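Home Programs Reports Partners Contact

Ultberg Regional Airport – Surface Movement Program
Progress report to the Zekirent Fund, December 17, 2019

Work in the period covered the replacement of ground vehicle transponders and the revised taxi routing for the north apron. Transponder installation is complete on 22 vehicles, including both snow plows. Five fuel trucks are outstanding. Their power supplies did not meet the voltage tolerance in the specification, and Tak has agreed to supply regulators at no added charge.

Position reports from the equipped vehicles now reach the tower display once per second. Dropouts were recorded behind the cargo building in November. A second receiver on the fire station roof is the preferred fix – the mast there dates from 1950 and needs a load check first. 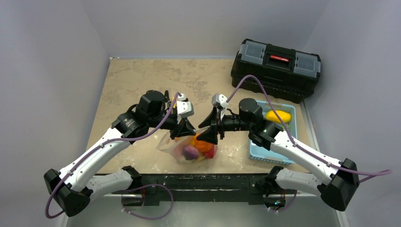 Two-arm bench setup, white links with black wrist assemblies.

Taxi routing is behind plan. The Mundano software assigns routes correctly in single-runway operation but still issues conflicting hold points when the crosswind runway is active. Controllers will continue to assign hold points by voice until a corrected version passes the acceptance test. The test script has been extended to cover runway changes during an active taxi clearance.

Spending is within the approved budget. The software milestone payment has been withheld under the contract terms. We request that the unspent portion be carried into the next period.

Next period: fit the regulators, complete the mast load check, repeat the acceptance test.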